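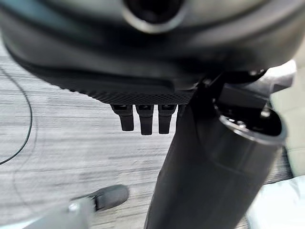 Wrist view with the arm moving. Floor texture smeared, cable at left still sharp.

To: westell-manip
Subject: Re: [westell-manip] Are soft goods solved enough to quote?
February

Replying to the message from the Skirneck side, trimmed:

> We have a lodging customer who wants a price for room reset: cushions
> back on sofas, things up off the floor, nothing involving water. The
> Warrier cell has been loading trays at 600 cycles per shift since
> the fall and needs very little attention. My reading is that a
> cushion is easier than a tray. It is light, it doesn't break, and
> the placement tolerance is huge. Is there any reason not to quote
> at the same rate?

Yes. The tray job has a fixture at both ends. The tray arrives in a known pose and the gripper never has to decide where the edge is. The tolerance on a cushion is wide for the final position and much narrower for the grasp.

The part of the job that works is a two-handed pinch on the upper sides with the cushion upright over the seat. With both hands on the fabric, the load is small and the corners can flop without affecting anything. The Skundlow controller holds that grasp well.
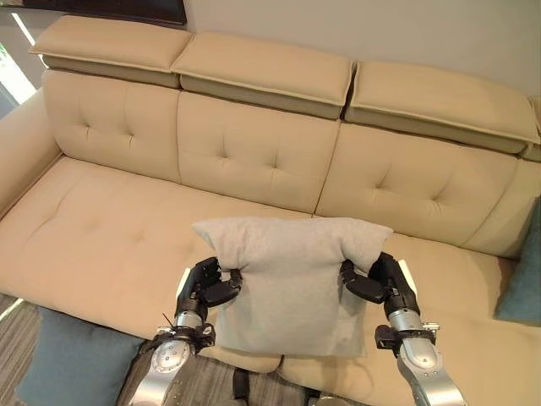

Release is a separate problem. The fabric drags on the fingers when they open, and if one hand opens late the cushion rotates toward it. We added a short dwell and a fixed opening order. That brought the bad releases down, but it also made every placement slower. A leather seat gives little friction to work against, so the lower edge has to be set down before either hand lets go.

We ran 40 placements at the Westell site with nobody assisting after the start command. 3 of them needed a second grasp and were counted as passes, which I would argue with if I were the customer. Median time from grasp to release was 105 seconds. A person does it in the time it takes to walk past the sofa.

Picking up from the floor is worse. The cushion lies flat, there is no upper edge to pinch, and the hands have to come in from the sides with the feet close by. Stance matters as much as the grasp. One step too far and the foot is on the fabric. 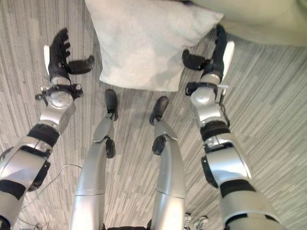
Floor case, looking down past the legs. One hand on each side, thumbs facing across.

Loose cable is the other item I would want in the quote. The tray cell has a marked floor. A furnished room does not, and our planner treats a thin cable on carpet as texture more often than I like. I would make clear floor a written condition of the job until that is fixed.

For the quote itself:

Seat placement from a staged position: can be priced, at our measured time and not at the tray rate.

Floor pickup: development work, priced separately — no cycle time promised.

Whole-room reset: decline for now.

The Warrier figures should stay out of the proposal. They are good figures for a different job, and a customer will divide the shift by them.

I can send the release timing logs if anyone wants to check the dwell values. The floor runs are still being sorted.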